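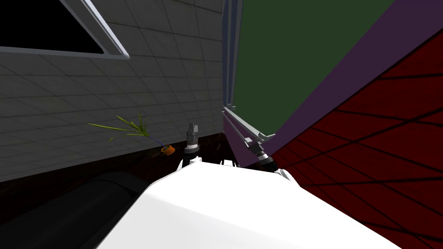 Vatance is a simulation kit for two-armed household robots, sold by the firm Usmani from its office in Drakbridge. It gives the buyer a virtual robot with a gripper on each arm, a library of rooms, and tools for recording what the robot does. The kit is used mainly by small laboratories and technical schools that want to test control programs before they buy hardware.

Rooms and objects

The standard library holds 142 rooms and 789 loose objects. Wall and floor surfaces are chosen separately from the furniture, so the same room can appear with tile, wood grain or plain color. Users may also mix the surfaces at random, which often gives combinations that no real house has. This is intended: a program trained on only one kind of wall can fail when the wall is changed.

Views

Each session can be recorded from a view over the body of the robot and from a view close behind each gripper. In the close view the fingers stay in sight together with the object between them, for example a small item with a white rim and a black face near a tiled wall. The close view is the heavier one for the computer, and on older machines it is usually run at a lower rate.
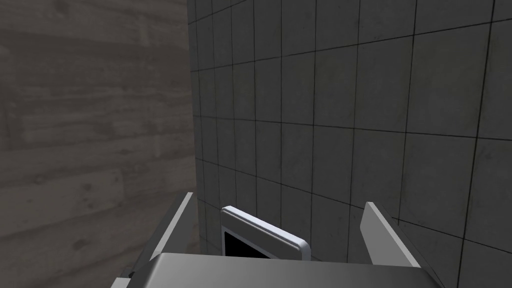

Bavwood, in a comment under the kit's entry in an online catalog, wrote that the grasping part was worth the price but the manual was not ready for beginners, and that it took a whole evening to find how the finger force is set. The setting has since been moved to the first page of the control menu.

License

A school license covers 80 seats and is renewed every February. The single license costs about 700 dollars and has no end date — updates, however, are included for the first year only. Rooms made by users can be shared freely between license holders.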